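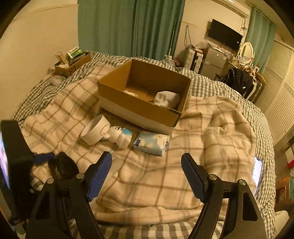 체크무늬 시트를 깐 침대 위의 담요와 종이 상자

시장 부인의 편지를 묶은 책, 2월에 나옵니다

나도브컴의 전 시장 부인 아그네세 레피크의 편지와 짧은 연설문을 모은 책이 2월에 출간됩니다. 제목은 『답장이 늦었습니다』이고, 출판사는 브루보시에입니다. 본문 495쪽에 편지, 행사 인사말, 라디오 대담 녹취가 시기 순으로 실렸습니다. 엮은이는 시장실에서 오래 일한 소피아 라자리디스입니다.

레피크는 남편이 시장으로 있던 동안 공식 직함을 맡은 적이 없습니다. 시청 조직도에도 이름이 없었고, 별도의 보좌진도 두지 않았습니다. 다만 시장 관사로 오는 우편물 가운데 자기 앞으로 온 것은 직접 읽고 직접 답했습니다. 손으로 쓴 답장이 원칙이었고, 손목을 다친 해에만 타자기를 썼습니다. 이번 책에 그 시기의 편지도 몇 통 들어 있는데, 첫 줄에 대개 타자로 쳐서 미안하다는 말이 붙어 있습니다.

책의 출발은 라자리디스가 받은 전화였습니다. 그는 19년 동안 시장실에서 문서를 담당하다 퇴직했고, 퇴직한 다음 해에 레피크의 조카인 다체 파유에게서 연락을 받았습니다. 레피크가 세상을 떠난 뒤 집을 정리하면서 보관할 것과 버릴 것을 가려 달라는 부탁이었습니다. 라자리디스는 처음에 며칠이면 끝날 일로 보았다고 합니다. 실제 작업은 다섯 해가 걸렸습니다.

편지를 모으는 데 시간이 가장 많이 들었습니다. 레피크의 집에 남은 것은 받은 편지였고, 보낸 편지는 받은 사람들이 가지고 있었습니다. 레피크는 사본을 거의 만들지 않았습니다. 라자리디스는 받은 편지의 주소로 한 곳씩 연락을 했고, 이사를 갔거나 답이 없는 경우에는 지역 신문 「워카」에 안내문을 냈습니다. 안내문이 나간 뒤 43명이 편지를 보내왔습니다. 원본을 보낸 사람도 있고 복사본만 보낸 사람도 있습니다. 복사본을 보낸 사람 중에는 원본을 액자에 넣어 두어 꺼내기 어렵다고 적은 이도 있었습니다.

그중 베스나 부카디노비치가 내놓은 편지 묶음이 책의 3장을 거의 채웁니다. 부카디노비치는 열한 살 때 학교 도서실이 문을 닫는다는 소식을 듣고 시장 부인에게 편지를 썼습니다. 시장에게 쓰려다가 시장은 바쁠 것 같아 부인에게 썼다고 첫 편지에 적혀 있습니다. 레피크의 답장은 짧습니다.

"도서실 일은 내가 정할 수 없습니다. 정하는 사람의 이름과 회의가 열리는 시간을 적어 보냅니다. 어른과 함께 가세요. 발언할 말은 미리 종이에 써 두는 편이 좋습니다."

두 사람은 이후 부카디노비치가 대학을 마칠 때까지 편지를 주고받았습니다. 도서실은 결국 한 해 뒤에 닫혔습니다. 책에는 그 소식을 전하는 편지와 답장도 그대로 실려 있습니다. 레피크는 위로의 말을 길게 쓰지 않았고, 시립 도서관의 어린이 대출 시간이 저녁 일곱 시까지로 늘어난다는 사실을 알려 주었습니다. 그리고 어떤 책을 읽고 있는지 물었습니다.

4장은 연설문입니다. 레피크가 공식 행사에서 말한 횟수는 많지 않습니다. 양로원 개원식, 간호학교 졸업식, 합창단 창단 기념일 같은 자리에서 한 인사말이 대부분이고, 원고는 카드 한두 장 분량입니다. 그동안 나도브컴에서 레피크의 말로 전해진 문장 가운데 몇 개는 원고에서 확인되지 않았습니다. 시민회관 달력에 해마다 실리던 "문을 연 사람이 불도 켠다"라는 문장이 그렇습니다. 라자리디스는 원고와 녹음을 모두 찾아보았지만 이 말이 나오는 곳을 찾지 못했고, 책의 부록에 출처가 확인되지 않은 문장으로 따로 묶었습니다.

출처가 확인된 문장 몇 개를 옮깁니다.

"졸업생 여러분은 오늘 긴 이야기를 들으러 온 것이 아닐 테니 저는 축하만 하고 앉겠습니다. 축하합니다." (간호학교 졸업식 인사말)

"남편과 나는 다리 공사에 대해 의견이 다릅니다. 저녁을 먹을 때는 그 이야기를 하지 않기로 했습니다." (라디오 대담)

"보내 주신 잼은 잘 받았습니다. 설탕을 조금 줄이셔도 되겠습니다." (개인 편지)

"나는 연설을 잘하는 사람을 부러워한 적이 있습니다. 지금은 제시간에 끝내는 사람을 부러워합니다." (합창단 창단 기념일 인사말)

다리 공사에 관한 말은 당시에 조금 문제가 되었습니다. 시의회에서 시장 부부의 의견 차이를 거론한 의원이 있었고, 시장은 자신도 그 방송을 들었다고만 답했습니다. 라자리디스는 이 대목에 긴 주석을 달았습니다. 당시 시장실이 해명문 초안을 두 번 썼다가 모두 내지 않았다는 내용이며, 초안을 쓴 사람은 라자리디스 자신입니다. 초안 한 편은 주석 안에 전문이 들어 있습니다.

5장에는 남편의 임기가 끝난 뒤의 편지가 실렸습니다. 관사를 나온 레피크는 비톨라 거리의 작은 집으로 옮겼습니다. 이 시기의 편지는 내용이 달라집니다. 민원이나 부탁이 줄고, 텃밭과 무릎 통증과 버스 노선 이야기가 늘어납니다. 버스 노선이 바뀌어 정류장이 멀어진 일에 대해서는 후임 시장에게 편지를 네 번 보냈습니다. 네 통 모두 책에 있고, 마지막 편지에는 손으로 그린 약도가 붙어 있습니다. 약도는 원본 크기로 인쇄되었습니다.

편집을 맡은 브루보시에의 데죄 코바치는 원고를 줄이는 문제로 라자리디스와 여러 차례 의견을 나누었습니다. 코바치는 처음에 명문장만 골라 얇은 책으로 내자고 제안했습니다. 선물용으로 찾는 독자가 있을 것으로 보았기 때문입니다. 라자리디스는 편지를 전문으로 싣기를 원했습니다. 문장을 따로 떼면 누구의 어떤 편지에 대한 답이었는지 알 수 없게 된다는 이유였습니다. 결국 전문을 싣되 날씨와 안부만 적은 엽서는 목록으로 대신했습니다. 코바치는 출판사 소식지에 실은 글에서 "줄이자고 했던 부분 가운데 지금은 빠지지 않아 다행이라고 생각하는 것이 많다"고 썼습니다.

편지를 쓴 사람들의 이름은 본인이나 가족의 동의를 받은 경우에만 밝혔습니다. 나머지는 머리글자로 표시했고, 동의 여부를 확인하지 못한 편지는 받은 편지의 내용을 요약만 했습니다. 레피크의 글은 맞춤법을 고치지 않았습니다. 그가 평생 틀리게 쓴 거리 이름도 그대로 두었고, 처음 나오는 곳에만 주석이 있습니다.

아쉬운 점도 있습니다. 남편에게 보낸 편지는 한 통도 실리지 않았습니다. 파유는 가족이 그 편지들을 공개하지 않기로 했다고 밝혔고, 라자리디스도 읽지 않았다고 서문에 적었습니다. 또 초기 편지가 적어서 1장은 다른 장에 비해 얇습니다. 색인은 사람 이름만 다루고 있어 학교나 도서관처럼 기관에 관한 내용을 찾으려면 차례를 보고 짐작해야 합니다. 출판사에서는 2쇄를 찍게 되면 기관 색인을 넣겠다고 합니다.

책이 나온 뒤 첫 화요일 저녁 일곱 시에 나도브컴 시립 도서관 2층에서 낭독회가 열립니다. 라자리디스와 부카디노비치가 3장의 편지를 번갈아 읽고, 이어서 코바치가 편집 과정을 설명합니다. 참가비는 없으며 자리는 80석 정도입니다. 예약은 도서관 안내대나 전화로 받습니다. 낭독회장에서 책을 살 수 있고, 도서관 대출용 책은 그다음 주부터 서가에 들어갑니다.

레피크에게서 받은 편지를 가지고 있는 분은 지금이라도 도서관으로 연락하시면 됩니다. 이번 책에는 실을 수 없지만 도서관이 사본을 만들어 보관하고, 원본은 그 자리에서 돌려드립니다. 봉투가 남아 있으면 함께 가져오시기 바랍니다. 날짜가 적히지 않은 편지가 많아 소인이 시기를 확인하는 데 쓰입니다.

다음 호에는 3장에서 고른 편지 두 통을 전문으로 싣습니다.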